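Capítulo 8
Comparación de pinzas y cámaras en tareas de manipulación

8.1 Planteamiento del ensayo

La elección de una pinza rara vez se resuelve con la hoja de características. La fuerza nominal y la carrera describen el actuador, pero dicen poco sobre el contacto entre el dedo y la pieza. En este capítulo se comparan dos configuraciones, denominadas Sovon y Jomen, sobre un mismo puesto y con un protocolo común de 200 ciclos por configuración. El protocolo procede de los apuntes de laboratorio de Frida Hafstein y se reproduce con cambios menores en la notación.

Conviene separar desde el principio tres magnitudes: la apertura útil, el error lateral admisible y la visibilidad de la pieza durante la aproximación. La última depende tanto de la cámara como de la geometría de los dedos. 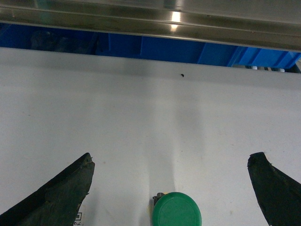
Figura 8.1. Vista desde la muñeca durante la aproximación, con la pieza verde entre los dos dedos.

El error lateral admisible se define como la mitad de la diferencia entre la apertura útil y el diámetro de la pieza. Un recubrimiento irregular reduce la apertura útil — y por tanto el margen — sin que el controlador lo registre, de modo que la medida debe tomarse entre superficies de contacto y no entre los soportes rígidos.

8.2 Cámara de muñeca y cámara de cabeza 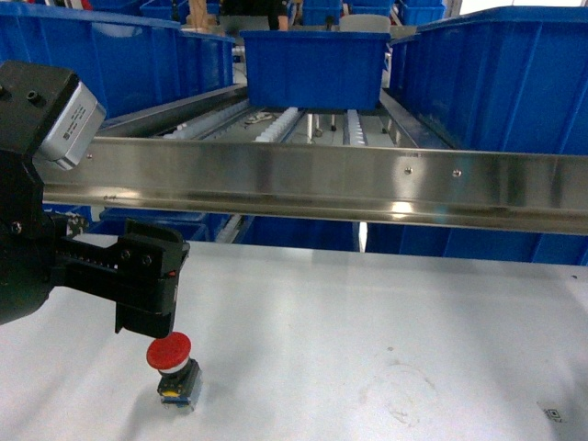

La cámara de cabeza aporta la relación entre el brazo y el entorno, a costa de una menor resolución en la zona de contacto. Su limitación principal es la oclusión por el propio efector. Cuando el dedo queda encima de un pulsador de seta roja, como ocurre en esta vista, la altura libre entre ambos debe estimarse a partir de una proyección oblicua; la sombra sobre la mesa blanca sirve de indicio adicional, aunque no sustituye a una medida de profundidad. Los reflejos del perfil de acero inoxidable obligan además a fijar la exposición antes de calibrar.

En la serie Lindqvist, analizada en el apartado 8.4, se conservaron 89 ciclos con ambas cámaras sincronizadas. Los ciclos restantes se emplean solo para el cálculo de tiempos.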